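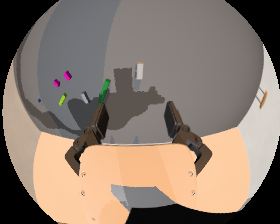 Step 3: Let the robot practice on the computer first

Hi again! If you did steps 1 and 2 with me, you know I'm building a robot arm at the Rosales workshop, down the street from my house. The real arm is still in pieces on the bench (I'm waiting on screws, ugh), so for now I drive the pretend one.

A pretend robot on a computer is called a simulation. It works a bit like a video game. The floor, the blocks and the shadows are all drawn by the computer, and so is the arm. Nothing breaks if I crash it, and I crash it a lot!

I like to look from the robot's wrist. It's like having an eye just behind your own hand. Everything looks bent and round because the view is super wide, so you can see the two fingers and the walls at the same time. The fingers are wide open, with a flat black pad on each one for holding things. See the tall green bar by the left finger? That's the closest thing to grab. The two pink-purple cubes are farther away.

And the big dark blob on the floor is the robot's own shadow. It fooled me the first time!

What do you do with all this? Practice! Iraís Ledesma, who runs the Sunday build club, told me to keep a tally in my notebook. I've done 736 tries so far, and about 15 of those were just me pressing the wrong key.

Try it with your own hand now. Make two fingers into a gripper, close one eye, and pick up an eraser. Then do it again with the eraser turned sideways. Which way was easier?

Step 4 is wires. Bring a grown-up!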